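Saltbridge House Residents' Association
Minutes of the January meeting
Place: common room, ground floor
Start: 7 p.m.

Present: eleven households, two of them by telephone. Minutes written by Myrto Antoniadis.
Apologies: the Morelli family, and the tenant of the top floor, who is traveling.

1. Minutes of the last meeting
The minutes were read and accepted with one correction. Under the point on bicycles it was written "back door" and it must be "side door." The correction is made in the folder copy.

2. Money
The balance of the house account is 2,333 dollars. From this we must still pay the window cleaning for the autumn. The bill came with the wrong address and was sent back, and a new one has not arrived until now. It was asked if the key deposits are included in the balance. They are not, they are kept separately.

3. Laundry room
This was the longest point of the evening.

a) Packaging on the machine. The bubble wrap is still around the front of the machine, under the door opening, and the blue packaging is still below. Several residents wish to have it removed. The Morelli household asked in their letter to leave it until the painting of the wall is finished, so that the front does not get scratches. After discussion it was agreed that the wrap must come off completely before the next meeting, painting or no painting. The yellow warning labels under the wrap stay where they are. Please do not peel them.

b) Before the wrap is taken off, one person will read the installation sheet from Jenen, the shop which delivered, and check that nothing of the transport protection remains at the back or underneath. Myrto has the sheet in her kitchen and will bring it down.

c) Tape. It was proposed to cut the tape with a knife. Others were against, because of the rubber seal, which is very close. Decision: the tape is pulled off by hand, slowly, and no blades are used near the door. 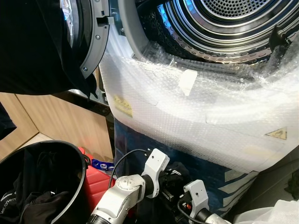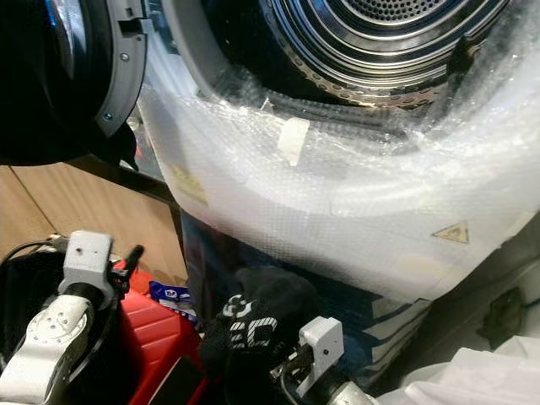 d) Clothes on the door. There was a complaint that the door is used for hanging things. A heavy wet item pulls on the hinge, and we do not want to pay for a hinge. The rule from now is: clothes go in a basket or on the drying line, not on the door. One resident said that she puts dark things over the door only for a minute while she sorts them. It was answered that a minute is also too long if the item is heavy. The rule was accepted with nine votes for and two against.

e) Door open or closed. After use the door should stay open, so that the drum and the seal can dry. It should be opened fully, but please look that nobody is passing on the side of the cabinets.

f) Baskets and bottles on the floor. Private baskets may stand in the laundry room while a load is running, and after this they go back to the apartment. Containers with liquid must be closed well and marked with the apartment number. Anything without a number will be put on the shelf in the corridor for 20 days and then thrown away.

g) Black laundry. Two residents found gray marks on white towels after a dark load. It is asked to wash new black clothes separately the first times, and to wipe the seal with a cloth afterwards. This is a request and not a rule.

h) Times. The laundry room closes at 10 p.m. The proposal to open it at 6 a.m. did not get enough votes. It stays at 7 a.m.

4. Painting of the laundry room wall
There are two offers. Rernero asks 287 dollars for the wall with materials. The second offer is cheaper but does not include the paint, and it was not clear which paint they would use. It was decided to take Rernero. They need one morning, and the cabinets must be covered. Each household is asked to empty its own part of the cabinets the evening before. The date will be put on the door of the common room.

5. Light in the stairway
The lamp between the second and third floor goes off too early. The timer is now at 40 seconds. It will be set longer when the electrician comes for the bell.

6. Other matters
The recycling bins were moved by somebody to the other side of the gate. They should go back to the old place.
A gray glove was found near the mailboxes. It is on the radiator in the common room.
The question about the garden hose is moved to the next meeting, as the Morelli family was not present.

End of the meeting: 8:50 p.m.
Corrections to these minutes please in writing, in the mailbox of M. Antoniadis.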